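4.3 Working a shift alongside the Flono packing cell

This section is for packers at Greenwood who are moving from the hand line to snack box work. The Flono cell now does the lifting and taping. Packers prepare boxes, record picks with the hand grippers and clear faults.

What changes for you
Filled cartons no longer go to the pallet by hand. Your rate is set by the cell, at 80 boxes an hour, and is not used in individual reviews. Questions about pay grade go to Sandra Hulme.

Before you start
1. Sign in at the Milter panel with your own badge. Do not use a coworker's login.
2. Check that both jaw pads are clean and seated. Replace a pad if the mesh pattern is worn smooth.
3. Open and close each gripper 10 times. The jaws should move freely.

Recording a pick
4. Set the open box on a flat surface with the jaws on either side of it.
5. Press Record and wait for the tone.
6. Close the jaws slowly on one item. Lift, hold, and set it down.
7. Press Stop. Repeat for 4 items, then change the box.

Note: Bags slide more than cartons do. If an item slips, keep recording and pick it up again. The slip is useful to the people who tune the cell.

Note: Recordings made off site follow the same steps. Log them under Remote.

CAUTION: Keep your free hand clear of the jaws while they are closing.

CAUTION: Do not reach into the cell to free a jammed bag. Press Hold, wait for the amber light, then open the side gate.

Breaks and handover
Recording is limited to 70 minutes at a stretch. After that, swap to box prep. At the end of the shift, write open faults on the handover sheet and tell the cell lead, Gaurav Pandey, or Hayley Bainbridge on Saturday.
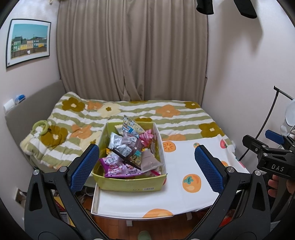
Figure 4-3. Open box of assorted snacks between the gripper pads.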